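Lulness rocking horse keychain, purple glitter: four months on the house keys

I bought this to replace a leather fob that had worn through at the loop. The Lulness keychains come in a handful of shapes and colours, and I went with the rocking horse in purple. I ordered from Cerkotine, who had it in stock when the gift shop in Ivbridge didn't. It came in a padded envelope, on a plain card, with nothing bent.

The horse is flat metal, a cut-out shape with the middle left open, so you get the outline of the head and the long curve of the rocker. The finish is violet with silver flecks through it. I'd expected something closer to a plain purple from the listing photos, and the glitter is stronger than that. If you want a subtle colour, look at the others in the range.

A split ring goes through a hole in the horse, and a swivel clasp hangs from that. The hardware is dark and has a small patterned barrel at the top of the clasp. I like that they didn't use the usual bright silver clip.

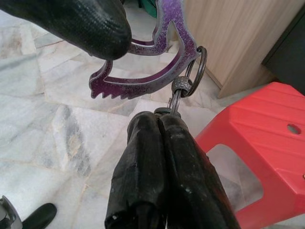

The swivel is the part I was most interested in. On my last keychain it seized up after a few weeks and the whole bunch twisted itself into a knot in my bag. So far the Lulness one turns freely. I keep four keys on it, plus a library tag, and they hang straight. It did get a bit gritty after a weekend at the beach. I rinsed it under the tap, dried it with a tea towel and it came good.

Getting the split ring open is hard work. It's a stiff ring and I ended up using a butter knife to start the gap, then sliding it around with my thumbnail. You only need to do that if you want to take the horse off or add something beside it. For day-to-day use I unclip at the clasp and leave the ring alone.

The finish has held up better than I thought it would. Mine lives in a handbag pocket with coins and a pen, and it gets dropped on the tiles inside the front door most days. There's one small mark on the back of the rocker where the colour has gone. The front is still fine. I haven't had any glitter come off on my hands or in the bag, and I did check, having owned a cheap phone case that shed everywhere.

My main complaint is the row of points at the tail end. They aren't sharp enough to cut you, but they catch. I've pulled a thread in a knitted scarf and another in the lining of my coat pocket. Filing them down would take the colour off, so I've left them. If you carry your keys in a pocket, pick one of the rounder shapes. I also wouldn't hand it to a toddler, even though the rocking horse makes it look like something for a kid.

Size is about right for me. It's easy to find by feel in a full bag, and the open shape means you can hook a finger through it while you're juggling the shopping.

I also have the Sleiman enamel fob, which I use for the shed and the side gate. The Sleiman is smoother and sits better in a pocket, but its clip is fixed and the enamel chipped early. Between the two I'd buy the Lulness again for the clasp alone, probably in a different shape.

Good: free-moving swivel, solid colour on the front, easy to find in a bag.
Not so good: points at the tail catch on knits, split ring is very stiff.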